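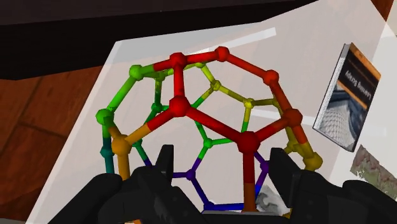
When does a simulated grip test count toward sign-off under the new Prokik practice note? Once the same gripper settings have been run in simulation and on the real arm, and both logs are filed together.

FOR RELEASE September 3, 2018

Prokik puts out practice note on simulated grip testing

Starnholm. Prokik today released its first practice note for teams that test two-finger grippers in simulation. Free to download. Covers open, cage-like and other awkward shapes, cluttered backgrounds, and how to write up a failed grasp.

Main points:

Minimum 500 simulated attempts per object, 168 on the real arm. No mixing the two totals.

Finger force and closing speed written down before the run starts, not after.

Clutter stays in. Books, printed sheets, tilted panels. A clean background gets it's own line in the report.

Every dropped part logged, including the boring ones.

Tirker and Zeleke both tried the draft in April. Zeleke asked for 1000 simulated attempts, Tirker wanted fewer. The note stays at 500 for now, with a review once more labs send in results.

"People were sending us pass rates with no settings attached," said Hiwot Derese, who edited the note. "Can't compare those. One lab stopped at 498 and rounded up. So now thats in there too, no rounding."

The note is voluntary. It does not replace any safety rules for work near a moving arm. Comments go to the Prokik standards desk, marked "grip note".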